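About Research News Events People Contact
Institute > News > Robotics

Veltport laboratory extends collection of tabletop handling examples

The robotics laboratory at Veltport has begun the second stage of Altlow, its programme to build a shared body of recorded handling examples for use in training a learning system. The first stage closed in August with 3000 recordings accepted. The total now stands at 3498.

Each recording is made by an operator who guides the arm through a single short task from start to finish. The system is later trained on the wrist camera view together with the position of the arm and the opening of the gripper. Tasks in the present stage are drawn from ordinary kitchen work – laying out plates, filling and emptying bowls, and handling bottles and other upright containers.

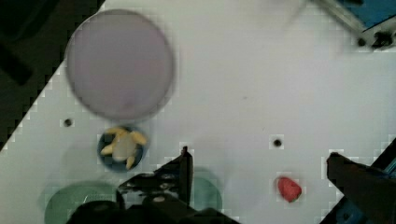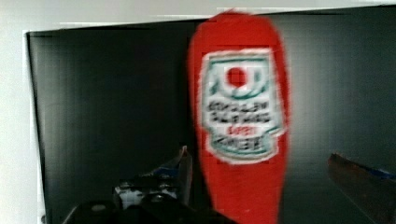

Wrist camera views from the Altlow collection: play food and tableware on the white tabletop (first), and a red ketchup bottle between the gripper fingers (second).

Sekar Hidayat, who leads the collection work, said that the second stage would place more weight on variety than on volume. "The first set contained many clean examples of the same few movements," she said. "A system trained on those alone does well until a bowl is moved a short way to one side. We are now asking operators to change the layout after every attempt, and to keep the recordings in which a first grasp is missed and then corrected."

There are 31 tasks in the current list, and 15 operators have completed the training required to record them. Every recording is checked by a second operator before it is accepted. Those with blurred views are retained where the movement of the arm can still be followed, as the finished system will have to work from similar views.

Storage and labelling are provided by Nusteo under an agreement with the laboratory. A partner group at Ratanaporn will repeat part of the task list with its own equipment, so that results from the two sites may be compared.

Departments wishing to propose further tasks should write to the laboratory office. Proposals should state the objects required and the starting layout.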